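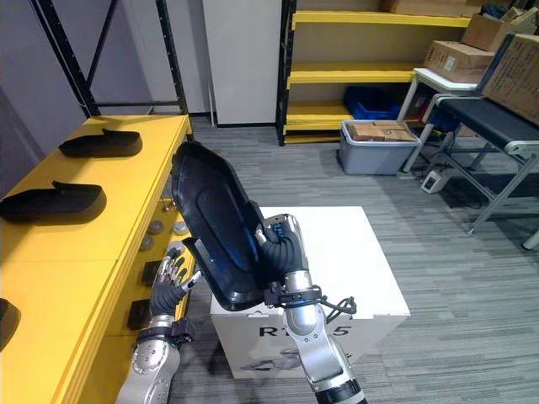 Two-armed robot for part handling — what should I budget for besides the robot?

benchrat_ed
Hi all, Eduard here. I run a small shop that handles molded plastic parts, and the plan is to get a robot with two arms and proper fingered hands by September. Mostly picking up curved black trays from a table and passing them on. Gurnovex has quoted us for the robot, Prilorar for the tables and shelving. What did you forget to put in your budget?

toggleclamp
Spare gloves and fingers! We went through 14 gloves in our first stretch and I had put down zero. Also cable ties, sleeves, anything that keeps a loop of cable at the wrist from catching on a shelf corner.

radka_v
Do you need fingers at all? For one family of trays I'd price a plain two-jaw gripper or suction first. Kubíček sold us a pair for $800 and they've run nine months with no drama.

benchrat_ed
Fair, but we have small stuff too — flat round discs and little square bits that live on the lower shelf. I don't want to swap tools all day.

radka_v
Tool changers exist :) I still think you're paying for hands you'll use on two jobs. But it's your money!

mossy_ohm
I'm with Ed on this one. Our parts change every few weeks and the hands saved us a pile of fixtures. What bit us was the table. Glossy black plastic on a dark top was miserable for the vision, so we had it redone in yellow for $200 and I'd pay that again tomorrow.

toggleclamp
Oh, and power! Count your outlets before you order. One power strip on the carpet with cables running off under the conveyor is fine for a trial, but get a quote for proper drops before it goes into daily use.

benchrat_ed
Adding that now, thanks. Anyone paying for the Teletum support plan?

mossy_ohm
We did the first year and dropped it. Ask if they'll sell you hours in a block.

radka_v
We kept ours, the phone line alone is worth it. Post the quote when you get it, I'm curious what they want for the hands.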